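Tabletop Cell Starter Package from Stestico — what I'd buy, and what I'd leave on the shelf

Category: Data collection and small-item handling
Fits: one operator, one tabletop
Availability: built to order, ships from Siltbridge

People write to me wanting a price for "the whole setup," and I always end up asking the same thing back: what are you planning to pick up? If it's boxes, buy something cheaper. This package was put together for soft goods (baby clothes, kitchen linens, little quilted things with ribbon on them) and the money goes where soft goods need it. Fabric folds under itself and slides around, and a trim that looks like nothing can hang a finger up at the worst moment.

So the package is a pair of hand-held grippers, the cables, a tabletop that mounts to floor rails, a tote and two sets of finger pads. You hold the grippers, do the job the way you'd do it at home, and record it. The arm comes later, if it comes at all! I know plenty of shops that spent their arm money first and then had nothing to train it on.
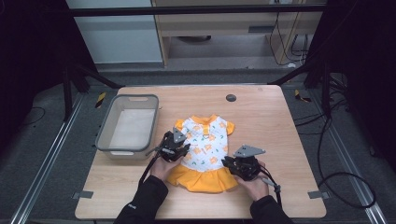

By the Flerkley bench products editor, Stestico

Doll dresses are my favorite first job for a new bench, by the way. You've got a flat bodice and a gathered skirt in one small piece, so you get two very different kinds of fabric to deal with for the price of one. Put a gray tote on the left, one garment in the middle, and you've got a morning's work laid out.

What's in the box

Hand-held grippers, left and right, with cables
Tabletop in light wood finish, with cable grommet
Corner brackets for rail mounting
Open-top tote with handle slot
Finger pads, two sets
Printed setup sheet (please read the page on cable routing, I wrote it and I'm proud of it)

Not in the box: floor rails, the overhead frame, the recording computer, and your practice items. We can quote rails and frame together. If you already have rails from another bench, send me the spacing before you order and I'll check the brackets against it.

About those practice items. I'd set aside real money for them, and I'd do it on day one. Most first budgets I see have a line for hardware, a line for software and then a big fat zero for the stuff you'll be handling every day. My own starting figure is 75 different items. You can go lower, sure, but you'll get bored and your data will too. Buy mixed — quilted, ribbed, ruffled, thin, stiff — and buy a few duplicates of anything you really like, as patterns get discontinued faster than you'd think. 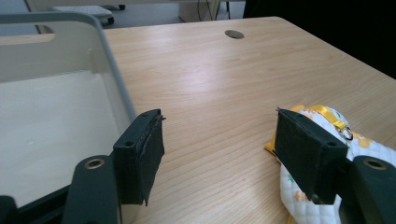

I also like things with a bit of hardware on them, rings and tabs and ribbon edges, because that's where a plain pinch grip starts to struggle and you find out how good your operator is. Budget for trims the same way you budget for shapes. A drawer full of plain washcloths will make your first week look wonderful and your second month look awful.

Pads and other things that wear out

The pads are a consumable. I'll say it plainly because I'd like you to be cross with me now and not in October. Edges fray, corners lift, and lint gets into everything. I plan on a new set every 400 recordings for quilted and terry fabrics, and 500 if the work is mostly smooth cotton. That's my planning number and your bench will have its own opinion. Changing a set takes me 15 minutes with a small screwdriver and a cup of coffee nearby.

If you're writing a yearly budget, put pads on their own line. Buried under "misc" they get cut, and then somebody keeps working on bald fingers until the grips go sloppy.

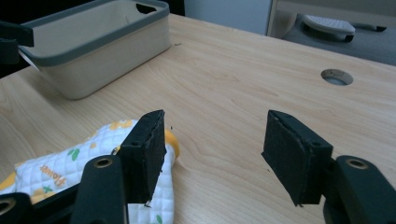

4 min read

Oven mitts deserve a word of their own. They're cheap, they come in every print going, and the padding gives you thickness that a dress never will. Get some with printed words as well as pictures if you care about which way up a thing lands. Bound edges are good too, as they tend to curl and you want a bit of that in the mix.

Which version to order

The Siltbridge Single is the package above. The Siltbridge Pair adds a second tabletop and a second set of grippers, and it's the one to get if two people will be recording at the same time. Please don't buy the Pair so that one bench can sit there as a spare! Spare pads and a spare cable will cover you far better.

There's also the Ní Chonaill tote kit, which is extra totes in the same footprint. Handy if you sort by item type, skippable if you don't.

For a quote, send me your item list, your rail spacing if you have rails, and how many recordings you hope to make in a month. Mornings before 11 are best if you'd prefer to call. Orders placed in May usually get held up by our stock count, so April or June if you can manage it.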